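Week 4: The Bathroom, or Where Things Go to Be Forgotten
Household Upkeep, evening course
Notes to go with the practical. Read them before you come, please, as opposed to during.
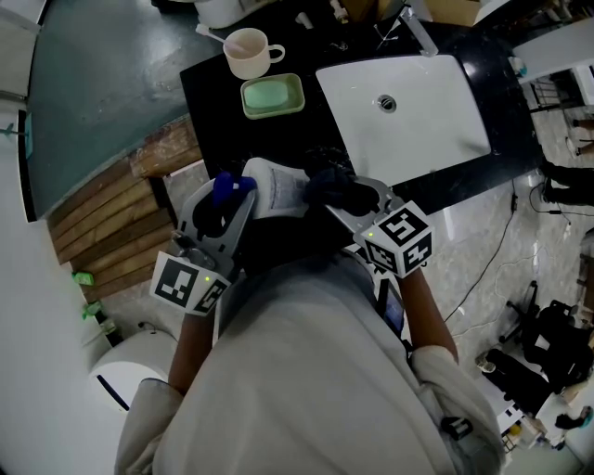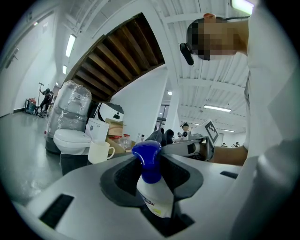

Esmont, April

Last week we did the kitchen, where people at least feel guilty. The bathroom is harder because most of us think of it as a room that washes itself. It has water, it has soap, what more could it want? I've taught this session at Rundommont and at Okascombe as well as here, and the answer is always the same: it wants you to pick things up and wipe under them.

1. Clear before you clean

Everything comes off the counter. Bottles, mugs, soap dish and soap, the lot. Wiping round an object is a way of drawing its outline in grime, and you'll be able to tell where the mug lived for years afterwards. Put what you've lifted on a towel on the floor or in a washing-up bowl. The lid of the toilet is a popular choice and I can't stop you, but don't stand anything tall on it that you'd miss.

Bottles with labels get looked at while they're in your hand. If it's empty, it goes. If you don't remember buying it, read the back. If the back is unreadable, it goes too.

2. Dark counters

A black counter is bought by people who have seen one in a showroom. It shows toothpaste, limescale, dust and the print of every finger in the household. Damp cloth first, then a dry one straight after, working from the back edge towards you. Leave it to dry by itself and you'll be doing it again.

3. The spray bottle

Spray the cloth and wipe with the cloth. Spraying the counter from a height of two feet mostly cleans the air. A 700 ml bottle should see a small bathroom through the term; Urszula Sadowski, who takes the Friday group, has students finishing one in a fortnight and has started writing the date on the bottom in marker pen. Never decant one product into another's bottle, and never mix two because one of them seemed a bit feeble. Bleach and anything acidic is the combination that puts people in hospital.

4. Basin, tap, drain

In that order, with the drain last, for reasons that will be clear when you lift the plug. Do the back of the tap. Yes, there is a back.

5. Soap

A bar in a dish needs the dish rinsed every few days or it turns into a bar in a puddle. Tip out, rinse, dry, put back. Up to 80 seconds if you dawdle.

6. The toothbrush mug

Look inside it. I'll say no more in a handout people may read over tea. Hot water, washing-up liquid, bottle brush, and stand it upside down to drain.

For next time

Clear and reset one bathroom counter at home and write half a page on what you put back and why. "It was there before" will not be accepted. Bring your own cloths, two at least, and rubber gloves that fit. Room 235 again, use the side door.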